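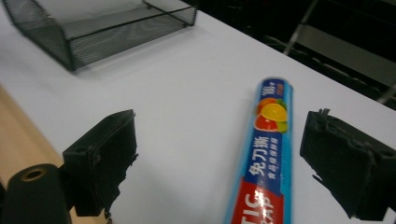
The two black fingers either side of the cling wrap, with the mesh tray further back on the white table.

I'd been promised tea and a robot, and at the shared workshop in Niltstead I got both (the tea was stewed, the robot was in bits). The builder I'd come to see has been making a hand-held gripper there in the evenings, and would rather I didn't print a name. "Just say somebody from the end bench," I was told. So, somebody from the end bench it is!

The project is called Trarimano, and this is the third set of fingers. "The first lot were far too bendy," the builder said, rummaging for a screwdriver. "I'd squeeze, and they'd splay out like a frog's legs." The ones I saw are chunky black blocks with flat faces angled inwards, and they've got scruffy bits of dark material hanging off them. I rather liked that. They look like they've been busy.

The idea is that you hold the thing yourself and pick stuff up with it, over and over, and later on an arm can have a go at copying you. How many goes does that take? "I'm hoping for 200 of each object. I've done 77 of the cling wrap and I'm already sick of the sight of it."

Why cling wrap, though? "It's long, it's round and it rolls. If you come at it crooked it's off across the table." The tray is for putting things in, and the mesh is a nuisance of its own, apparently, as the builder's software keeps losing track of the bottom.

We got on to money, as you do. The motor came second-hand from a chap in Gumbridge and four of the screws are from a broken pushchair. "I'll do new pads next," the builder told me, "and then I want to try it on socks."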